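Workshop notebook, dye shed end
Gumholm, June

Walnut batch again. Picked up from where the last page stopped, i.e. pot on the back ring and the lid not fitting. Lid still doesn't fit. Have used the lid off the jam pan.

Husks were last autumn's, dried on the loft boards, and they smell of pond. Soaked overnight in rainwater from the butt. Colour of the soak by morning was strong tea with a greenish edge, which I don't remember from last time. Last time may have been tap water, I didn't write it down. WRITE IT DOWN.

Simmered, never boiled, well it boiled once when I was on the phone to Shearer about the fleece order. Turned it down quick. Strained through the old net curtain into the enamel bucket. Bits still got through. Strained again through a pillowcase, which is now brown and will stay brown.

Yarn: two skeins of the Clestimcombe grey, 47 grams each by the kitchen scale, plus a scrap of the white for comparison. Washed first in warm water with a bit of washing up liquid, rinsed till the water ran clear. No alum on the greys. Alum on half the white scrap, tied with a bit of red cotton so I'd know which half. Red cotton bled slightly. Use string.

In at 9.20, out an hour after. Left the second skein in to cool in the pot, to see if it's worth the wait.

Note on the Shearer call: they will do the washed fleece but not the carded, carding machine is down till July. So either we card by hand or change the plan. I'd say change the plan. Hand carding that much is a month of evenings and somebody's elbow.
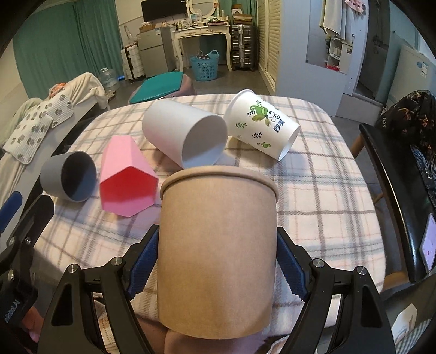
Clestimcombe, June

Moved over here for the second half as the Gumholm sink has backed up again. Carried the bucket in the car footwell with a tray over it. Arrived with most of it.

First skein dry now. A mid brown, warmer than expected over the grey, patchy at the ties where I'd done them too tight. Figure of eight ties next time, loose, four per skein. I say this every time.

Second skein (the one left to cool) is clearly darker. Held both at the window, then at the door, then under the strip light, where they both look like mud. Don't judge anything under the strip light. Rinse on the second took ages, still giving off colour at the fifth water, so maybe it isn't all fixed. Will do a rub test on white cloth when it's dry.

White scrap: alum half and plain half very nearly the same. Slightly more yellow with alum. Conclusion for now is alum isn't earning its keep with walnut, so save it for the weld and the onion skins. Would like somebody else to repeat this before we put it on the sheet for the class.

Iron dip. Tried the exhaust bath with a splash of the rusty nail water, 20 minutes, on an offcut of the first skein. Went a cold dark brown almost at once. Nice colour, but the wool feels harsh, a bit like string. Probably too much nail water, it was a splash and not a measure. Get a proper spoon for this and keep it OUT of the kitchen drawer. Label on the jar has come off, have written IRON on the lid in marker.

Gulel pattern wants three browns that step evenly. What we've got:
light - none yet, maybe the exhaust bath on white
mid - first skein
dark - second skein if it holds, or the iron one if I can stop it going scratchy

The gap between mid and dark looks right to me. Light is the problem. Second exhaust might do it, or a short dip in fresh, ten minutes and straight out. Suspect the short dip will be uneven. Try both on small lengths before commiting a whole skein.

Also the pot. The pitting on the base is getting worse and I think it's affecting the colour, there was a dark smear on the skein where it sat on the bottom. Stainless one is at Gumholm under the bench with the spare bobbins in it. Empty it and bring it over.

To do
rub test, second skein
wash fastness, both, cut a short length of each and wash with a white rag
ring Shearer back re July, ask price for washed only
more husks?? one and a bit bags left in the loft, enough for 2 baths if not greedy
new pillowcase
unblock sink, or get someone who can

5.40. Rub test done early on the damp end as I couldn't wait. Faint brown on the cloth. Not terrible. Do it again dry before deciding. Bucket lid on, left by the back door, do not tip it out, it is not dirty water.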